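Hodance Facilities Help Desk
Home | My Tickets | Knowledge Base | Suppliers | Log Out

Print this page | E-mail this ticket

Ticket: Table mat will not lie flat, bowls rocking
Status: Closed
Category: Furniture and tableware
Opened by: Naledi Motaung
Assigned to: Recep Gündoğdu
Opened: July 10, 2023

Original report (Motaung)

The brown Cikari mat on the white table has a ridge in it. The ridge runs front to back, right of the middle, and is high enough to feel with a fingertip. When the pink bowl is set down on it the bowl rocks. The green bowl does the same if moved to that spot. Both bowls sit steady on the left half of the mat.

The mat came out of its tube last week. It was unrolled, wiped with a damp cloth and put straight into use. The near edge also lifted at first but has since settled.

Please advise whether to return it to Wusent or wait. We set the table several times a day and do not want to be checking every bowl.

Reply 1 (Gündoğdu)

Before we return anything, please rule out the table and the bowls.

Take the mat off and put the pink bowl directly on the tabletop where the ridge was. If it still rocks, the fault is in the bowl or the table. Repeat with the green bowl. Check both undersides for dried food, label residue or chips. Also check the seam in the tabletop near the front edge. If one side of the seam is higher than the other, the mat will bridge it and may pull a ridge further back.

Reply 2 (Motaung)

Done. Results:

Pink bowl on bare table: steady.
Green bowl on bare table: steady.
Undersides: clean. There was a scrap of label glue on one of the blue cups, now removed. The cup was not rocking before or after.
Table seam: level. A steel ruler laid across it shows no gap.

The ridge is in the mat. With the mat turned over, it becomes a shallow groove, and the bowls are steady on that side. The underside has a slightly tacky finish that picks up crumbs, so leaving it upside down is not a fix.

Reply 3 (Gündoğdu)

Agreed, it is the mat. This is roll set. Sheet goods stored in a tight tube keep some of the curl, and if the tube is dented the sheet takes a crease at the dent. Was the tube damaged?

Either way, try the following:

1. Clear the table and turn the mat face down.
2. Lay a dry cotton towel over the ridge.
3. Put flat weight on the towel. A cutting board with books on it is suitable. Do not use cans or anything with a rim, as it will leave its own mark.
4. Leave for 26 hours at room temperature. Do not use an iron or a hair dryer. Ntuli, who make the sheet for Cikari, list heat as a cause of shrinkage at the edges.
5. Turn it face up and let it rest for 2 hours before putting anything on it.

Report back with the mat in place and the usual pieces on it, bowls at the back and cups in front.

Reply 4 (Motaung)

The tube did have a dent, near one end. It has gone to recycling, so I cannot send it.

Steps completed as written. The ridge is down. I can find where it was by running a hand across the mat, but there is no longer an edge to it. 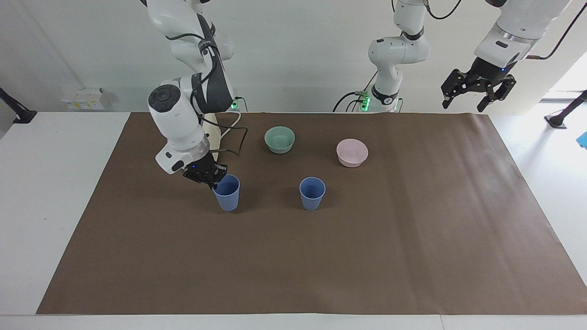 I tested with both bowls and both cups, all empty. Each piece was pressed on the rim at four points, then turned a quarter and pressed again. No rocking from the green bowl or either cup. The pink bowl moved very slightly at one point on the first try and not at all on the second. I moved it 5 cm to the left and back again and could not reproduce the movement.

Faint soft creases and some paler streaks remain on the right half. They do not affect anything standing on it. Are they expected to go?

Reply 5 (Gündoğdu)

The creases should ease with use. The streaks may not. Where a matte sheet has been bent sharply the surface can stay lighter, and wiping will not change that. If the appearance is a problem, it is grounds for an exchange with Wusent, but they will want the mat back first and the replacement will come in the same kind of tube.

For the pink bowl, repeat the rim test with 15 mm of water in it. A bowl that is marginal when empty will normally settle with a little weight. Keep it shallow so that pressing on the rim does not spill it.

Reply 6 (Motaung)

Repeated with water as instructed. Steady at all points, two rounds. Emptied it and tested again, also steady.

We will keep the mat. The color difference is not worth an exchange. Please close.

Resolution (Gündoğdu)

Cause: crease from a dented shipping tube. Table and tableware checked, no fault found.
Fix: face down under flat weight, then rested face up.
Parts: none.
Supplier return: not required.

Storage note added to the asset record: if the mat is put away, store it flat on the wide shelf or rolled loosely with the brown side out. Do not fold. Do not put it back in a narrow tube. The spare mat ordered for November is to be unrolled on delivery and the tube kept until the sheet has been checked.

Print this page | E-mail this ticket

Contact the Help Desk | © 2023 Hodance | Back to top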